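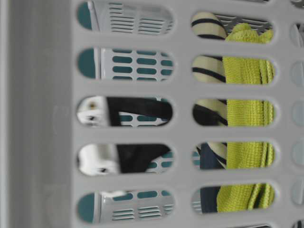
Ventilation, Load Weight and the Shared Laundry Room

Thursday, November 21, 2019

The maintenance supervisor at Villalba, a rental complex of three-story walk-ups, has managed its laundry room for nine years. Before that she repaired commercial dryers for Gekard, a regional service contractor. She asked that her name be left out, as tenants already have her phone number and use it. We spoke in the laundry room on a weekday morning, between service calls.

Her first subject was lint. The room has a single exhaust trunk serving all of the dryers, and when she took over it had not been opened in several years.

"The dryers were blamed for long cycles," she said. "Tenants wrote it on the doors. I measured the airflow at the outside hood and it was 300 cubic feet per minute with every machine running. For that trunk it should have been several times higher. The burners were fine. The air had no way out."

The trunk was cleaned over two nights. A section of flexible duct behind the last machine was replaced with rigid metal pipe, and a screen over the outside hood was removed. Screens, she said, are installed to keep birds out and collect lint within weeks. A hood with a gravity damper is the usual substitute.

"Rigid pipe, short run, few elbows. Every elbow costs you. If a dryer has to sit across the room from an outside wall, I would sooner move the dryer."

The trunk is now cleaned every November, before the heating season. The lint filters are the tenants' job, and compliance is uneven. She checks them on her morning round and writes down nothing unless a filter is torn. Torn filters are replaced the same day.

Makeup air is a related problem. A dryer can only exhaust what the room supplies, and the original door had a tight weatherstrip and no grille. In cold weather tenants kept it shut. She had a louvered door fitted and describes it as the best money spent on the room.

We turned to washing. Her view is that most complaints about cleanliness and most bearing failures have the same cause, and it is overloading.

"People fill the drum to the top and press down. Water can't move through it, so the soap stays in the cloth. Then the spin is out of balance and the machine stops, or it doesn't stop and walks. The rule on the wall says leave a hand's width at the top. For towels I would leave more."

She also objects to the amount of detergent in general use. The newer front loaders use much less water than the machines they replaced, and a full cap produces suds that the rinse does not clear. The controller detects the suds and adds rinses, which extends the cycle. Two tablespoons of a concentrated liquid is her figure for a normal load. The local water is soft. She would allow more where it is hard.

Tenants who carry laundry down in closed bags are a smaller concern. Wet towels left in a bag overnight will smell, and a wash at low temperature often does not remove it. She recommends anything with open sides, kept off the floor and away from the wall.

"Gym clothes are the worst. They go in the bag damp on Monday and get washed on Saturday. Hang them over something first. It takes an hour."

The present washers came through Billiveck, a leasing firm, under an agreement that includes parts. She had argued for buying the machines outright and lost. After 29 months she considers the lease acceptable, with one reservation about response times for drain pumps. The pumps fail on coins and hairpins. She clears most of them herself with a shallow pan and a towel.

Payment is by card, through a system called Divurine, which replaced the coin boxes. It reports cycle counts by machine. Before that she rotated maintenance by guesswork. The counts showed that the two washers nearest the door ran far more than the others, and she now services those at 3,000 cycles without waiting for a fault.

"The far ones hardly get touched. I swapped positions once to even them out. It helped, but moving them is a full day, with the leveling."

Leveling, she added, is neglected everywhere. Her method is to set the front feet first, check diagonally with the drum empty, lock the nuts, and run a spin before checking again. Rubber pads are not used. On a concrete floor she regards them as a way to hide a machine that was never level.

Asked what she would change, she named the floor drain, which sits at the high corner of the room. Correcting the slope would mean closing for a week and breaking out part of the slab. The request has been in the budget twice. In the meantime there is a squeegee on a hook beside the sink, and she asks that it be put back.

Search this site
Enter keywords
Go

Recent items
Choosing a Vent Hood for a Multi-Unit Building
Hard Water and Water Heater Scale
Reading a Laundry Equipment Lease
Replacing Washer Fill Hoses
Floor Drains: Slope, Traps and Odor
Stairwell Lighting on Timers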